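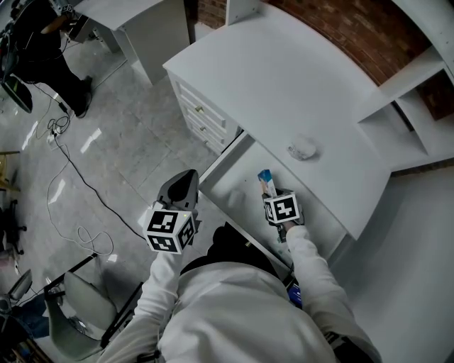
The desk, with the drawer open.

I have been moving my paper records out of the desk and into one place for most of this year. It took longer than I planned, and I want to write down how it went while I still remember the order of things. A few people asked after my last post, and Daniyal Talpur has asked twice, so this is mostly for him.

The starting point was one hanging file, two shoeboxes and a grocery bag. The bag held everything that came in after we moved to Firnbridge and that I told myself I would sort in January. It had the water bills, the car papers, the lease, and a lot of envelopes I had opened and put back together as if that counted as dealing with them.

What pushed me to start was a letter from the dentist's office saying I had not paid for a visit. I had paid. I spent an evening looking for the receipt and found it inside a seed catalog. The amount was small and the office was polite about it, but I didn't like how long it took.

My first try was to scan everything. I don't recommend this. I scanned for six evenings and ended up with a folder of files named by date and time, and I had no better idea where the car title was than before. Scanning is slow, and when you are doing it you are not deciding anything. You feed the page, you wait, you feed the next one. I got through most of one shoebox and stopped.

The second try was to sort first and scan later, if at all. I cleared the bedroom floor and made seven piles: house, car, medical, taxes, work, warranties and manuals, and things I needed to ask someone about. The last pile was the biggest by the end of the first day. Most of it was letters about an old retirement account from a job I left when I was twenty-six. It had changed hands more than once and each company had sent its own set of forms.

The manuals were the easy part. I had the booklet for a toaster I no longer own, and two copies of the one for the window fan. Nearly all of them can be found online, so I kept the furnace and the water heater and recycled the rest. If a receipt was stapled to a manual I pulled it off and asked whether the thing was still in the house. Mostly it was not.

Taxes took the longest. I keep seven years of returns, which may be more than I need, but Bakari Kimaro does my taxes and that is what he told me to do, so I do it. He also told me to keep anything that shows what I paid for the house and what I put into it. I had been throwing away the receipts for repairs once the repair was done. I went back through my bank statements and got a list of most of them, and the roofer sent me a new copy of his invoice the same day I asked. The man who did the back steps has retired and I have only the canceled check.

A correction to my last post, where I said I had bought a house in Firnbridge and then mentioned a lease. The lease is for the storage unit. Sorry for the confusion.

I counted the pages only once, when I took the discard pile to be shredded, because the shop on Rolport Road charges by the box and wanted an estimate. I told them 2000 sheets. They fit in two boxes with room left over, so I guessed high. The clerk let me watch them go in, which I enjoyed more than I thought I would.

What I have now is a two-drawer file cabinet in the hall closet. I bought it used from a woman on Chong Street who was closing her bookkeeping business, and she threw in the hanging folders. The top drawer is for things I might need this year. The bottom drawer is for things I have to keep and hope not to look at. Each folder has a plain label in pencil. I tried a label maker and found that I put off filing anything that needed a new label, so I gave it back to my sister.

Mail gets opened standing up, at the kitchen counter, next to the recycling. Anything that needs an answer goes in a tray. I empty the tray on the day I pay bills. I missed it for most of the summer, and it took one long evening to catch up, which I can live with.

Some things that didn't work, in case they save anyone the trouble:

Color coding. I could never remember what green was.

An accordion folder for the current year. It got too fat to close by spring.

A fireproof bag. I did buy one and it is fine, but I put so much into it that it became another shoebox. It now holds the birth certificates, the passports, the car title and the deed.

The retirement account did get settled. After four phone calls I learned there was $869 in it, and I have moved it in with the rest of my savings. The last woman I spoke to was very good and stayed on the line while I found the right page.

I still have one shoebox left. It is letters and cards, with some school reports and the adoption papers for Gellatine, the cat we had before this one. I took out the two things in there that were bills and put the lid back on. I don't think it belongs in the cabinet and I'm not going to scan it.

Daniyal, you asked what kind of folders. Letter size, the plain green hanging ones. Check the width of your drawer before you buy any, as mine were nearly legal size and I would have had to take them back.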